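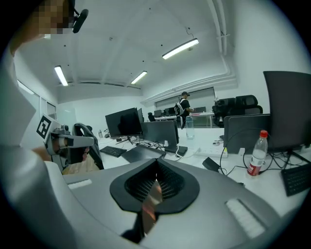 Progress report no. 3, covering the demonstration visit to the Lanidcombe office and the work leading up to it. The visit was the main item planned for this period, and it went ahead as agreed. We used the long white desks in the main room, with the monitors, keyboards and cables left where they were, so that visitors would handle the grippers in a working office. Each gripper is held in the hand and carries its own camera. The one with the square black-and-white marker on top was used alongside a second one, and the people showing them wore headset microphones where they needed to talk and work at the same time.

January 28, 2021

1. What was done

We received 11 visitors in small groups. Each group had a short introduction, watched one task done from start to finish, and then tried it. The tasks were moving a water bottle from one desk to the next, and picking up a cloth bag and putting it down on a chair. Yurani Cáceres led the sessions and kept the notes.

Most visitors could move a bottle on the first or second try. The bag was harder. Several people closed the jaws too early and got hold of only a fold of cloth. We now start with the bottle and leave the bag until people are used to the grip.

2. Recordings

The project now holds 700 recordings that have passed the check for Cuervo, our name for the desk and office set. Recordings made by visitors are stored apart from these and will not be counted toward the target until they have been reviewed. Bindby has agreed to do the review on the same terms as last time.

3. Problems

The introduction ran long for the first group, and the later groups lost some of their practice time. We cut it down during the day — the part on file storage went first.

Loose cables on the desks got in the way when people reached across. We would like to tie them back before the next visit.

4. Spending

Spending for the period is within the agreed budget. The only line that went over was Travel, by a small amount, due to a changed booking. We ask to cover this from the unused part of the equipment line. No other changes are requested.

5. Next period

In February we plan to finish the review, repeat the bag task with the new order of work, and send a date for the second visit. Yurani will forward the attendance list and the visitors' comment sheets separately.

0 comments | 3 shares

This site uses cookies. By continuing to browse you accept our use of cookies.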